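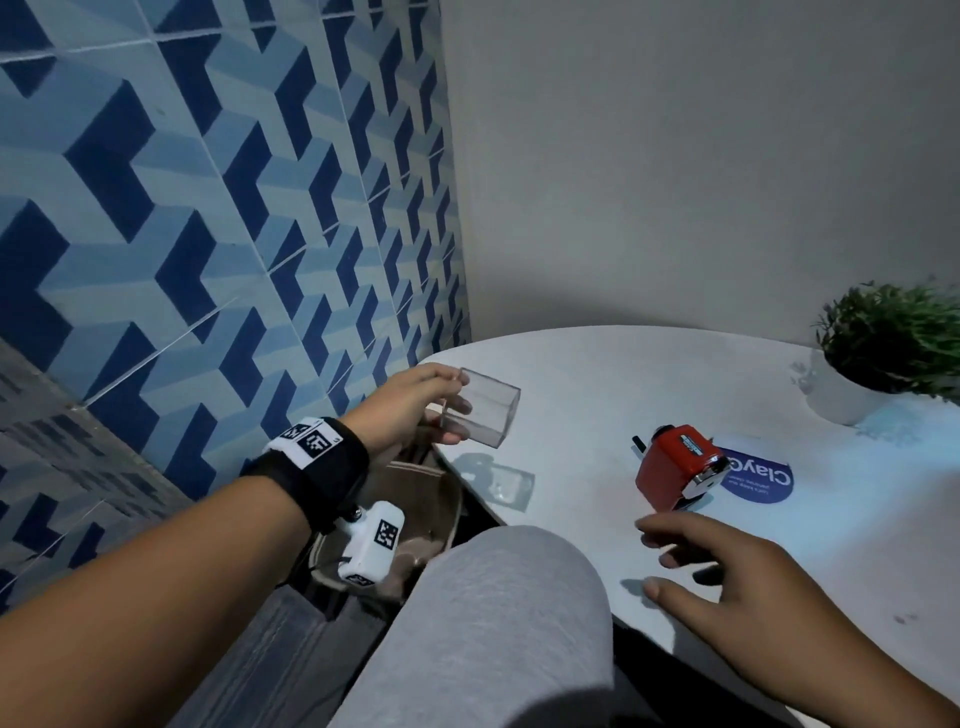

¿Cómo se sabe si una lámina coloreada a mano se iluminó en su época o cien años después? Mirando el reverso a contraluz y buscando dónde ha calado el pigmento: la acuarela antigua suele haber entrado en la fibra junto con la cola del papel, y la moderna se queda arriba, como posada, con un borde más seco.

Llevo meses con esto en la cabeza y por fin me siento a escribirlo, porque la carpeta de Istirstead me tiene completamente enganchado. Para quien no haya leído las entradas anteriores: es un álbum de vistas de costa grabadas al aguatinta, sin portada, con 29 láminas montadas sobre cartulina gris y una numeración a lápiz que salta del 11 al 14 sin que falte nada (¡o eso creo!). Lo compré en un lote con dos atlas escolares y un tratado de apicultura que todavía no he abierto.

El aguatinta me parece la técnica más bonita que se ha inventado para un cielo. Se espolvorea resina sobre la plancha, se calienta para que los granos se agarren al cobre, y el ácido muerde alrededor de cada granito. Al estampar sale una trama finísima, irregular, que a simple vista es una aguada y con lupa parece piel de naranja. El grabador va tapando con barniz las zonas que quiere claras y vuelve a meter la plancha en el baño, una vez y otra, de modo que cada tono es un mordido distinto. En la lámina 7, la del faro, yo distingo cinco tonos en las nubes. Soledad Arriaga, que sabe muchísimo más que yo, ve seis. Seguimos discutiéndolo por correo.

Lo que me ha tenido entretenido todo septiembre es el color. Las láminas se imprimieron en dos tintas, un azul grisáceo para el cielo y el mar y un pardo para la tierra, y encima alguien puso acuarela. En casi todas el trabajo es delicado: un verde muy diluido en los prados, un toque de rosa en las fachadas, las velas reservadas en blanco. Pero hay cuatro, de la 18 a la 21, donde el verde es otro, más frío y más cubriente, y se come el grano. En la 20 incluso se sale de la línea del acantilado y tiñe un trozo de playa.

Mi primera idea fue que eran de otro taller. Se lo comenté a Zakhar Sydorenko, que ha catalogado el fondo Symonenko entero, 1.088 estampas sueltas, y me sugirió algo que no se me había ocurrido: comparar las figuritas. En esta clase de vistas hay siempre gente minúscula en primer plano, pescadores, una señora con cesto, dos caballeros señalando con el bastón, y el iluminador las resolvía casi sin pensar. La mano se le nota ahí. Pues bien, me pasé una tarde entera con la lupa y los chalecos de la 18 a la 21 están pintados igual que los de las demás, con la misma pincelada roja de arriba abajo y el mismo puntito en el sombrero. ¡La misma mano en las figuras y otra en los prados!

Así que ahora pienso que a esas cuatro les repasaron el verde más tarde. Quizá se habían desvaído por estar enmarcadas, y de hecho la 19 tiene el papel más tostado que sus vecinas y una franja clara en el margen, de las que deja un paspartú. Eso querría decir que alguien las sacó, las colgó en una pared con sol, las retocó y las devolvió al álbum. Me encanta imaginar esa pared.

También está el asunto del papel. Nueve láminas llevan filigrana, y en tres se lee bastante bien un nombre, Clisetti, con una especie de ancla encima. No la encuentro en los repertorios que tengo en casa. Oksana Holovko me ha prometido mirarla en los suyos cuando vuelva de viaje, y si alguien que lea esto la reconoce, que me escriba, por favor, a cualquier hora.

Me preguntabais en los comentarios por el precio. No voy a decir lo que pagué por el lote, pero sí que una vista suelta de esta misma serie salió a subasta en Skimell con una estimación de 3.000 y se quedó sin vender. Tenía una mancha de humedad fea en el cielo, y en un aguatinta el cielo lo es casi todo. No saco conclusiones para mi álbum, que además tiene los márgenes recortados en la mitad de las hojas.

Para la próxima entrada quiero enseñaros la lámina 11, la última antes del salto en la numeración. Tiene debajo del título una frase rascada en la plancha que todavía se adivina si inclinas la hoja, y creo que empieza por «Vista tomada desde». El resto se me resiste. Kgomotso Buthelezi me recomienda luz rasante por el lado izquierdo y mucha paciencia.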